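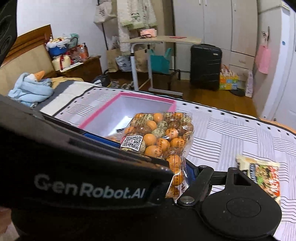 Grip width filtering, second attempt

Share (8) | Print | E-mail this

The jaw width signal from the hand-held gripper was still noisy on soft packaging, so I rewrote the filter on Thursday. The old one was a plain moving average over 13 samples. It smoothed the plateau well enough and smeared the closing edge, which moved the contact label late and taught the policy to squeeze too long.

The replacement is a median filter followed by a one-sided derivative check. Contact is marked at the first sample where closing speed drops under threshold and stays there. Thin plastic bags remain the worst case. The film gives before the contents do, and the trace shows two knees. I label the second.

On 94 hand-checked grasps, the old code mislabeled 28 and the new code 8. Most of the leftovers are bags. Ramiro Palacios suggested using image flow near the pads as a tie breaker. I have a branch for that in Troven but the timestamps need work first.

Threshold is now in the config file, not hardcoded.

3 comments

Related posts
Clock drift in the Tavix logger
Replaying Jorham episodes at half speed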